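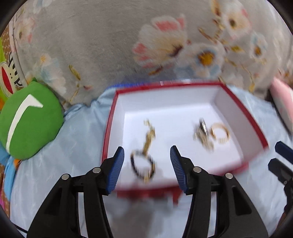 Where we're up to

Skoltport Community Choir: progress report on the Akpan small grant
June 2024

Dear Suleiman,

What a term it's been! When we wrote our application we were a keen but fairly ragged bunch of altos with two basses and a borrowed keyboard. We now have 38 singers on the roll, and 11 of them are brand new since the grant came through. Four of the newcomers are tenors, and if you've ever run a community choir you'll know how much cheering went on in our kitchen about that.

Rehearsals have run every week at the Emano Street hall, apart from one in May when the heating died and we sang in Asabe Tamuno's garage instead. (Great acoustics, as it happens. The neighbours asked for another go at the lullaby.)

Music and teaching

We've learnt six of the eight pieces on the program. The two still to come are the long ones, and the round in Jetadora, the song cycle Asabe is writing for us, is proving a real brain-bender. Sopranos have it. Everyone else is getting there section by section, with practice tracks to sing along to in the car. Asabe has rewritten the middle verse so the basses get the tune for once, and they're over the moon.

The sight-reading workshops have been the surprise favourite. We planned on a handful of people staying back and ended up setting out extra chairs – nearly half the choir now comes along, including some who swore they'd never read a note. 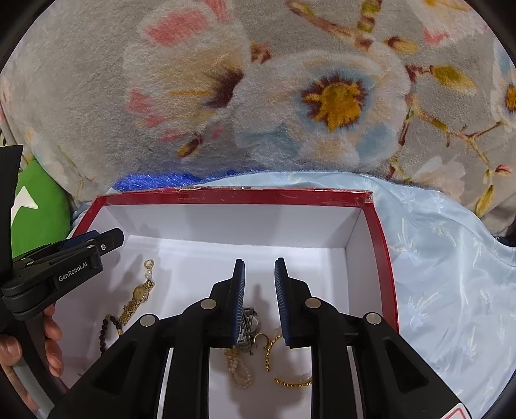 3 min read

Money

We've spent $990 so far, all of it within the categories you approved. Most went on hall hire and sheet music, with the rest on the workshop tutor's fees. The piano tuning came in under quote, and we'd like your okay to move the leftover into printing large-print scores, which several of our older singers have asked for.

What's been tricky

Parking, mostly. The hall shares its spots with the netball courts and we've had a few late starts. We've pushed rehearsal back by 15 minutes and it's helped a lot. We're also still short of a page-turner for the concert.

Next

Full run-through with piano, then the dress rehearsal, then the concert itself. Your seats are saved near the front, and there'll be supper afterwards. Please bring the family!

Receipts and the attendance sheets are attached separately.

Warm regards from all of us at Skoltport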